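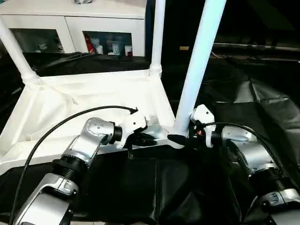 Figure 4. Fabric hamper of the sling type, seen at the front lower edge. White cloth body between white poles, ribbed plastic collars where poles meet cloth, silver metal bar along the front.

4.2 Sling hampers

The second group in our sample is the sling hamper: a cloth body held up by poles, no hard walls. Figure 4 gives the general type. Compared with the molded baskets of 4.1 these are light, cheap to ship, and they fold or come apart for moving. They also sag. Almost every complaint in the interviews comes back to the sag in one way or another.

We kept the coding simple. Three places on each hamper: the collar, the cloth panel, the lower bar. For each one, what people said about it and what state it was in when we visited. Households were asked not to tidy up beforehand (some did anyway, see limitations).

Collars. The collar is where the pole and the cloth come together, and it carries more of the work than owners seem to notice. On hampers of this type the ribbing gives a grip for the hand when putting the thing together. Several people had never touched the collars after the first day. Others tightened them at every wash, like a habit. Loose collars went with leaning poles in most homes, but we did not measure the lean and would not push this too far. A pole that slants may be meant to slant. Two of the leaflets we collected show straight poles and slanted ones on the same page with no comment at all.

Cloth. Wrinkled and slack in the middle when not pulled tight – this is the normal resting shape, and it should not be scored as damage. Our first coding sheet did score it as damage, which is why the June pilot numbers look so bad and are not reported. In the revised sheet a panel counts as worn only if there is thinning, a pulled seam or a stain that stays after washing. Slack alone is left out. White cloth was liked for looking clean and disliked for the same reason; one respondent said she bought white "so I would have to deal with it."

How full is full? No agreement. Rigid baskets have a rim and people stop at the rim, mostly. A sling has an edge that drops as the load goes in, so the stopping point moves. People went by feel, or by whether they could still lift it, or by running out of socks. Households with children tended to wait longer. Loads carried down to the machine were often split in two, half in the arms, half left in the hamper for later, and the half left behind was often still there at the second visit.

Lower bar. The bar keeps the bottom of the hamper in shape and it is also what people grab, or kick, to shift the whole thing across a floor. Dragging by the bar was common on tile and rare on carpet. Dragging by a pole was common everywhere. Instruction leaflets from Skandano and Roston tell the owner to lift from the bottom with both hands; we saw this done in only a few homes and there mainly by older respondents, who gave back pain as the reason. Where hampers had come apart in use, the owner usually blamed the cloth. On inspection the joint at the foot of a pole was the more likely culprit – we have no before and after for any of these so it stays a guess.

Putting together and taking apart. Fifteen respondents agreed to assemble a new Ustidum sling hamper at home while an interviewer took notes. No time limit. The order of steps differed a lot. Most began with the lower frame and added poles, then cloth. Some threaded the cloth first and then had to undo it. The back pole gave the most trouble, being awkward to reach with the cloth already hanging in the way. Nobody used the leaflet past the first page. Full notes are in Appendix C, edited for lenght only.

Washing the cloth itself is a seperate matter. All the brands say the body comes off. Few owners had ever taken it off, and a good number did not know that it could be. One had been sponging it in place for years.

Placement. Bedroom corner first, then bathroom, then hall. Sling hampers turned up in open view more than the rigid ones did, perhaps as they are taken for furniture. Poles standing above the cloth get used as hooks: robes, belts, a bag of clothespins. None of the leaflets mention this. Kosmas Andreadis, who did the coding for the hall group, suggests adding "hanging" as a fourth use category and we have done so in Table 5.

The third group, wheeled carts, is treated next.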